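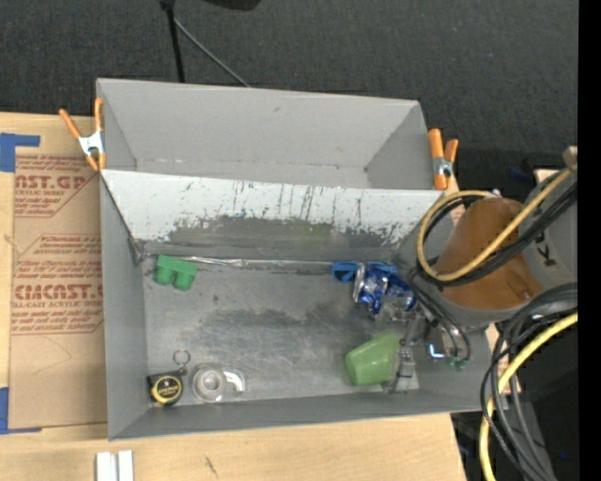 Gray bin with a scuffed divider, on the tabletop.

I moved from opening the batting to number seven in June, and a few people have asked how it's going, so I'm going to write it down once and point them to this.

Some background for anyone who hasn't read the older posts. I play for the Prarkow second team, on the ground behind the middle school. I had opened since I joined. I'm 56, and I was the oldest opener in our division. Last year I made 652 runs, my best total for the club. I had no plan to change anything.

What changed was the running. I can still see the new ball fine, and I still like facing it. But our other opener is young and quick, and he wants two every time the ball gets past the ring. By the tenth over I was breathing hard and playing bad shots to get out of the running. In the first match against Betancur I was run out by half the length of the pitch, going for a second that any other pair on our team would have walked. On the drive home I decided to ask for a move before I got asked to move.

The captain said I could have seven if I wanted it. I said fine.

The first thing I got wrong was the waiting. When you open, you pad up, you walk out, and that's it. At seven you might sit for two hours. In my first match down the order I put my pads on at the start and sat in them the whole time like a fool. My legs were stiff by the time I went in, and I was bowled third ball by something straight. Now I leave the pads off until the third wicket. I walk a lap of the boundary every half hour, and I have a few throws against the fence when the fourth wicket falls. I eat less at the break too.

The second thing was the ball. I learned to bat against a hard, shiny ball that comes onto the bat. By the time I get in now it's soft and scuffed and the pitch is slow. My cut shot is no use at all in those conditions. It goes straight to point with nothing on it, or I'm through it too early and it loops up. I've mostly put it away and I'm sweeping instead, which I hadn't done seriously in years. My knee isn't in love with this.

I also changed bats. I had been using a light Bastik that was good for the new ball, when you only have to meet it. On a soft ball it felt like hitting a loaf of bread. I picked up a heavier one secondhand, with more wood low down, and it suits the slow pitches better. I still use the Bastik in the nets and might go back to it in the spring when the ground is damp.

The match I was happiest with was the away one at Noker. They have a short boundary on the road side and a very long one on the other, and their slow bowlers aim everything at the long side. We were chasing and had lost our top order cheaply, so I was in much sooner than I expected. It was close to opening again. I blocked for a while, swept a few, and kept turning the ball into the big gap for singles. The other batter understood that I wasn't coming back for a second and didn't ask. We put on 70 together and won in the last over. I wasn't there at the end - I chipped one to midwicket with a handful needed - but the work was done by then.

The return match with Betancur was the opposite. I went in with a few overs left and instructions to hit. I'm not good at that yet. I made 2 and was caught on the rope, and I walked off feeling that I'd let down the people who had set it up. An opener who fails has plenty of time for somebody else to fix it. At seven there often isn't anybody else.

So I've been working on that in practice. I ask for the old balls out of the bag, the worst ones, and I have somebody bowl at the stumps from a short run. I try to hit straight and flat. If I try to hit up I get under it too much. Hitting flat I get more of them away, and the ones I miss-hit tend to land in front of the fielder. I do this for twenty minutes at the end, when I'm already tired, which is closer to how it feels in a match.

My average is down a lot. It would be, with fewer balls to face and more of them swung at, and I've stopped looking at it on the league page. I am bowling a little more, because the captain seems to think a number seven ought to bowl. My off breaks don't turn, but they're slow enough that people get themselves out.

I do miss walking out first. There's a quiet bit before the opening ball, with everybody in position and the grass still clean, and I notice it now from the bench. The young opener's new partner is left-handed and fast between the wickets, and they've had a couple of good stands already.

We have Noker at home next and then the cup match. If I get a proper innings in either one I'll post about it. I still need to regrip the heavy bat, and the left knee strap has to be replaced before then.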